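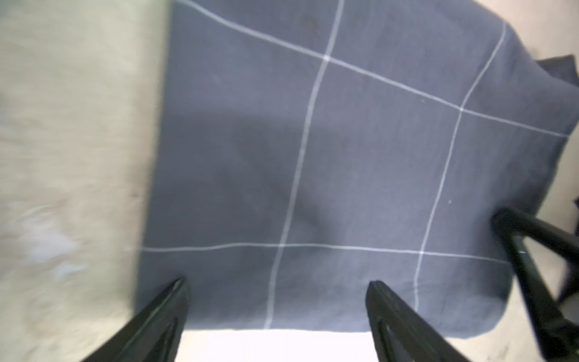
Início > Blog > Oficina

Sobre | Arquivo | Contato

A falha que me tomou boa parte de novembro foi uma garra que continuava fechando depois de o programa mandar parar. Aconteceu na célula de dobra de tecido que montei na Puketti, com o braço da Flestmont e um controlador Prinent comprado usado. A tarefa era simples: pegar a barra do pano, levantar e dobrar ao meio. Uso um pano azul-acinzentado com quadriculado branco porque as linhas entregam qualquer puxão torto, e quando o tecido não está bem esticado elas ficam onduladas e a câmera do punho mostra isso logo. Foi olhando essas linhas que percebi o primeiro sintoma, antes de qualquer alarme.

O que eu via era o quadriculado se juntando entre os dedos depois do fim do movimento. O registro dizia "garra parada". A corrente do motor dizia outra coisa: subia até 60% do limite e ficava lá por cerca de 14 segundos, até o controlador cortar por tempo. Repeti o teste e aconteceu em 3 de 6 ciclos. Nos outros, tudo normal.

Passei dois dias no lugar errado. Troquei o cabo da garra, reapertei os conectores, refiz a calibração da abertura. Nada mudou. Depois desconfiei do tecido, que poderia estar enganando a leitura de contato por ser fino, e testei com uma toalha dobrada. Mesma coisa.

Quem achou o caminho foi Sunil Bandara, que trabalha com integração na Debnath e me respondeu por e-mail às onze da noite. Ele perguntou se o comando de parada e o de força saíam do mesmo processo. Não saíam. O de força vinha de um segundo processo, que eu tinha deixado rodando de um teste antigo, e às vezes a mensagem dele chegava depois da parada. O controlador aceitava a última que recebesse. A garra recebia a ordem de parar e logo em seguida a de apertar.

A correção teve duas partes. Agora só um processo fala com a garra, e a parada trava qualquer comando novo até eu liberar à mão. Também baixei o limite de corrente, que estava alto demais para pano.

Fica a parte que me incomoda. Em pelo menos um desses ciclos eu estava com a mão perto dos dedos, ajeitando a barra do tecido, confiando no "garra parada" da tela. Não me machuquei. Desde então corto a energia no botão antes de encostar no pano, mesmo que atrase o teste.

Ainda falta rodar uma noite inteira com a versão nova. Também quero gravar a corrente no mesmo arquivo das imagens, porque comparar os dois horários na mão deu muito trabalho.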